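Astmont Robotics Forum > Small Arms > Learning from Demonstration

Thread: Brick sorting with a small arm, how varied should the episodes be?

6 replies

kettlebrook
Posted 24 Sep 2021

I've been collecting teleop demonstrations for a pick and place task and would like opinions before I put more evenings into it. The task is simple. A red brick starts somewhere on a gray baseplate, and the arm picks it up and drops it into one of the big hollow bricks. I drive with a leader arm and record joint positions plus two camera views, one from the side and one at the gripper.

So far I have 41 episodes. I trained on those and the policy reaches toward the brick nearly every time, but it closes early or a little to one side. In 15 test runs it got a proper grip on 6. The rest were near misses or it pushed the brick along the studs.

Side camera:
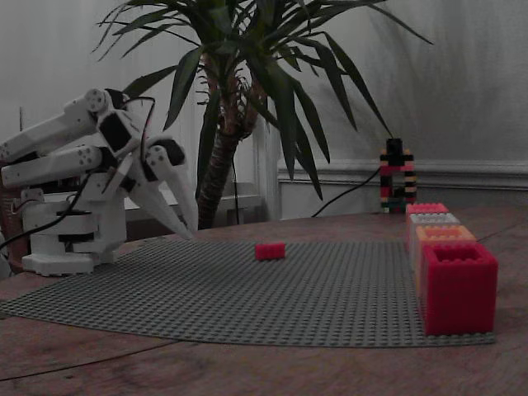
My question is mostly about start positions. Up to now I've put the brick down wherever my hand went, and I suspect my hand likes the middle. Out in the open like that, with clear plate between it and the fingers, the arm has an easy approach. When it starts near the row of containers on the right, the arm has much less room to come down and I tend to drive it differently. I don't know if I should mix those in now or get the easy region working first.

Also, does anyone bother starting the brick at different angles, or do you let the policy sort that out?

dunmore_j

Mix them in now. If you collect only the easy region first, you'll end up with a pile of episodes that all look alike and then a handful of hard ones the model mostly ignores. I did this with a Kälin arm and bottle caps and had to throw out half of the first batch to get the balance right.

Angles yes, definitely. A long brick looks very different to a gripper depending on which way it's turned.

pinwheel77

I'd go the other way. With 41 episodes you don't have enough for the middle of the plate, never mind the edges. Get one region to work so you know the pipeline is sound. Check that your camera and joint timestamps line up, check that your actions are the leader positions and not the follower positions, and so on. If you widen everything now and it fails, you won't know what failed.

Closing early is a classic sign of a timing offset, by the way. Before recording anything else, replay one episode's actions on the arm with the brick put back in the same spot. If the replay misses, the data is the problem.

kettlebrook

Good call on the replay. I did two. One picked up fine and the other closed beside the brick, but I'm not sure I put the brick back exactly where it was. I'll put a piece of tape on the plate and try again.

dunmore_j

Don't leave the tape there for the real episodes. It'll learn the tape.

Henryk Sadowski

I run a setup close to this one and I think you are both partly right. My suggestions, in the order I'd do them:

1. Fix your camera mounts before anything else. Any shift between sessions costs you more than a few extra episodes will give back. I draw around the clamps in pencil.

2. Split the plate into zones on paper and work through the zones in a shuffled order. Write the zone and the brick angle in the episode notes. It takes a few seconds and later you can look at failures by zone. Without notes all you can say is that it fails sometimes.

3. Look at the gripper view in the second before each grasp, for every episode you have. Early closing often comes from the person driving. We get used to the motion and start squeezing while the fingers are still traveling, and the policy copies it faithfully. What you want to find is a stretch where the fingers are open, lined up with the brick, and then close. If you drive at an angle to the brick and twist at the last moment, the model has very few images of that twist to learn from.
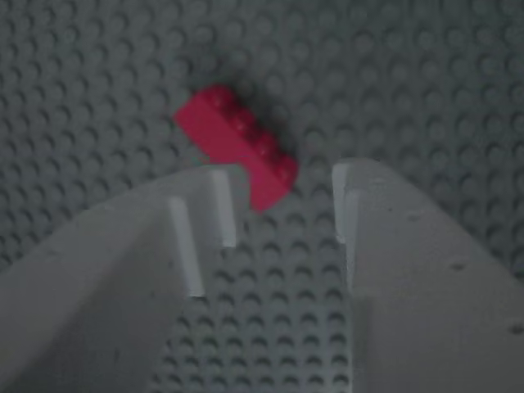

4. Slow down for the last part of the approach and keep the first part at normal speed. People who slow down everywhere end up with a policy that stalls in midair.

5. Keep the recoveries. If you miss, open up, back off and try again inside the same episode, then save it. I keep those under a separate tag so I can train with and without them.

On zones versus one region, I would do the middle and the container side, and skip the far corners for now.

pinwheel77

I disagree on 5. Recoveries are fine if they're clean. If the miss itself is in the data, a plain imitation model learns the miss along with the fix. Cut the episode so it starts after the miss, from the bad position. Then it learns how to get out of it and not how to get into it.

Henryk Sadowski

That's fair, and trimming is cleaner. I don't do it because my recorder makes it a pain. On a small set I'd trim.

dunmore_j

Seconding the pencil marks. I'd add lighting to number 1. The shadows from the studs change a lot between afternoon and evening in my place, and the gripper camera sees little else once it's close to the plate. I close the blinds and use one lamp. You could also vary the light on purpose, but then you need a lot more episodes.

kettlebrook

Mine is next to a window, so that's probably in there too. All of July was evening sessions and the newer ones are daytime.

I went through the gripper views last night. Henryk has it right, I squeeze early. In a good number of them the fingers start moving while the brick is still ahead of the tips. It's worst when the brick is turned diagonally to the fingers, which I guess answers my own question about angles. I have hardly any of those and the ones I have are sloppy.

The plan for now is to drop the worst ones, redo the replay test with the tape, and collect a new batch in two zones with angles written down. I'll trim the misses.

Anayeli Valdovinos

One thing missing from this thread is the leader arm. If its trigger is loose you'll get early closing no matter how careful you are. I fought this on the Troro kit for weeks. The trigger had some play in it, so the logged gripper value started dropping as soon as my finger rested on it. Plot the gripper channel for a few episodes. If you see a small slope ahead of the real close, that's it. I fixed it with a dead band in the software and a stiffer spring.

kettlebrook

Plotted it. There's a slope. It's small but it's in every episode I checked, including the ones where I would have sworn I wasn't touching the trigger.

So part of it is me and part of it is the trigger. Anayeli, how wide did you make the dead band?

Anayeli Valdovinos

Start at 2 percent of full travel and go up until the slope disappears. Much wider than that and you lose fine control on the close. You can run the same filter over the old episodes, so don't delete them yet.

pinwheel77

Filter a copy, keep the originals. And please post the grip count on the new batch when you have it, good or bad. Test it with the brick in the same 15 spots or the two numbers can't be compared.

kettlebrook

I didn't write the spots down the first time. I'll rerun the old policy on a fixed list and then the new one on the same list.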